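Workshop > Notebooks > Dye & Finish > Entry

May 6, 2018

Indigo vat no. 2, restart. Was left covered since January and smelled fine, a bit sweet. Color under the lid yellow-green, skin on top coppery. Good sign. Stirred slow, no splashing, let it sit 60 min before touching anything.

Temp kept drifting down, the Hurkus heater is weak or the thermostat is off again. Wrapped the vat in the old blanket. Somebody please order a spare before the next batch.

Swatches, all Danine cotton, scoured the night before:
– A: one dip, 5 min. Pale, streaky on the fold side
– B: three dips, airing between. Nice mid blue
– C: six dips. Dark but crocks badly, came off on my thumb
– D: same as B but not scoured properly. Blotchy, dont bother

So scouring matters more than the number of dips, again. I write this every year.

Used 100 g soda ash for the scour bath, probably too much for that little cloth. Try half. Water came out the color of weak tea even on the second rinse, so the Danine is not as clean as they claim. Arevel linen was much better last time but we only have the offcuts left. Lot 2567 if anyone reorders.

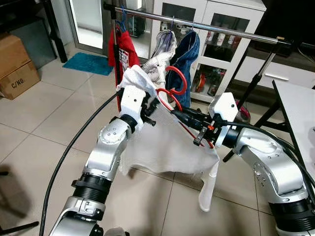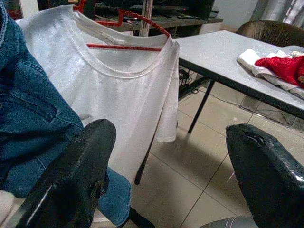
White garment at the chrome rack, first photo; blue denim, second.

Crocking test on C: 52 rubs with a dry white rag, still leaving blue. Wet rag worse. Washed it hot with a little soap, rinsed til almost clear, then tried again – better but not good enough for anything that touches a pale lining. Maybe the vat was too strong and it just sat on the surface. Next time weaker vat, more dips, longer airing.

Vinegar rinse on half of B. Can't see a difference in color, hand maybe softer. Keep both halves, look again in daylight, the tubes in here make everything greenish.

Tatlı sent the wrong clamps. Too wide for the frame, sending back.

To do
– feed the vat tonight, small spoon of bran
– relabel the jars, two say "lime" and one of them isnt
– cut new swatches, leave a tail on each for the tag
– E and F: weaker vat, eight dips, one scoured w/ half the soda

Dye & Finish workshop – contact: notebook desk | © 2018 | Back to top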